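# Dindska Desk Stand

The Dindska is a weighted stand for phones and small tablets. It sits next to a keyboard or on a kitchen counter and holds the screen at reading height. There are no moving parts apart from the hinge, and nothing to charge.

The base has a rubber pad underneath, so it stays put when you tap the screen. The hinge is stiff on purpose. Set the angle with both hands the first time, then leave it alone unless you switch between a phone and a tablet.

Most phones can stay in their cases. The front lip has a gap in the middle for a charging cable, and the gap lines up with the port when the phone stands upright. Very thick wallet cases should be folded back or taken off first.

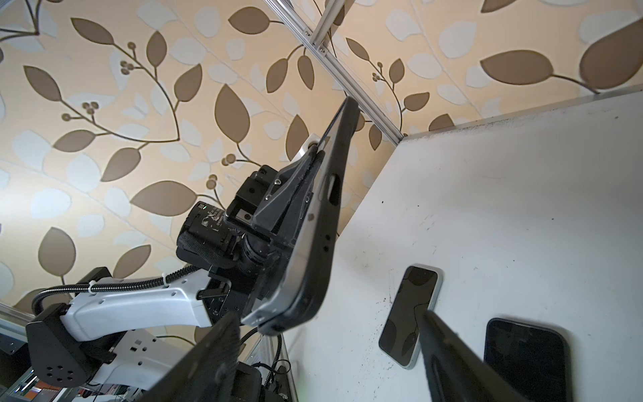 Sideways works too, but the cable then has to come out at the side. A right-angle plug helps if the stand is close to a wall.

## Details

- Item number: 1425
- Width of base: 67 mm
- Finish: matte gray or matte white
- In the box: stand, spare rubber pad, hex key
- Warranty: 2 years

## Care

Wipe with a damp cloth. Don't use solvent cleaners on the pad - they make it go hard. If the hinge gets loose, turn the screw on the left side a quarter turn with the hex key and try it before turning any further.

## Ordering

Orders placed before noon go out the same day, except on weekends. Gray is in stock. White is due back in March, and you can reserve one now without paying.

For orders of several stands, write to Nabila Jugah in sales and include the delivery address and the finish you want. Spare pads are sold separately in packs of two and also fit the older Tambunan stand.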